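Letinthorpe Lab Publishes Grip Comparison, Declines to Name a Winner

LETINTHORPE, March – The Letinthorpe test group today released the results of its simulated gripper and camera comparison, covering 776 pick-and-place attempts with two finger designs and two camera positions. The group is not recommending a purchase on the strength of them.

The comparison was set up after suppliers began quoting success rates from simulation in their sales material, often without saying which objects were used or how a success was scored. Letinthorpe wanted to know how far such a rate could be moved without touching the gripper at all. The answer is quite far.

Both finger designs, the Skarnow standard pair and the narrower Arko pair, were modeled on the same simulated arm and run through the same list of tasks over a marble countertop. Objects were chosen to be awkward in ordinary ways. A potato is lumpy. A card standing on its edge leaves very little to close on. Small round fruit can roll if one finger arrives before the other, and a bottle standing nearby limits the directions from which the arm can come in.

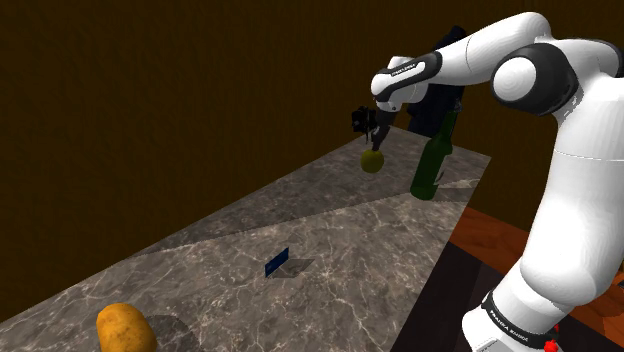 Scoring was where the trouble began. Under the loosest rule, an attempt counts once the object leaves the surface. Under the strictest rule used in the comparison, the object must be carried to the target, set down and left where it was put. Moving from the first rule to the second changed the order of the two finger designs on round objects, and the gap between them was small under either one. A supplier could quote either result and be telling the truth.

"I would be suspicious of anybody who shows you one percentage," said Ottavio Parisi, who ran the comparison. "Ask what the friction was set to. If they have to go away and look it up, you have learned something."

Friction settings were varied in 15 steps. At the generous end, both pairs of fingers held nearly everything they closed on, including objects that had been gripped well off center. The group considers those runs useless for choosing hardware and has reported them separately so that they can't be folded into an average.

The camera results are a little more useful. A view of the whole counter was good for planning an approach and poor for judging the last bit of travel, when the arm itself can get in the way. A close view from behind the fingers was better at that stage, though the gripper body fills much of the picture and hides whatever is underneath it. Switching between the two views helped on some tasks. On others it added delay and nothing else, and 13 attempts had to be thrown out after the controller acted on an old view.

Letinthorpe also looked at how simple the object models were. Balls built from flat facets behaved differently from smoother ones, and a flat facet gives a finger something to rest against that a real lime would not. Parisi's report calls this a small effect and then spends four pages on it.

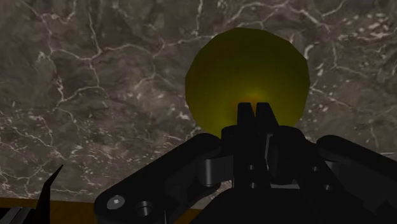
Jong-dae Cha disagreed with part of that reading, saying the faceting matters less than the contact settings and that the report makes simulation sound worse than it is. Used early, Cha said, a simulated test can rule out a bad finger shape in an afternoon, and a shop that skips it will end up paying to machine the bad shape first. Cha would still not sign a purchase order from it.

The group accepts the first point. It has asked both suppliers for sample fingers and for the settings behind their published rates. Skarnow has sent its settings. Arko has sent a brochure.

Physical trials will follow on a bench at the Yeom building, using the strict scoring rule throughout. No date has been set. Until those trials are finished, Letinthorpe asks that its simulated figures not be quoted as product performance, by suppliers or by anyone else.

The full report, with the run logs and the discarded attempts, is available on request from the Letinthorpe test group. Please quote reference 3525.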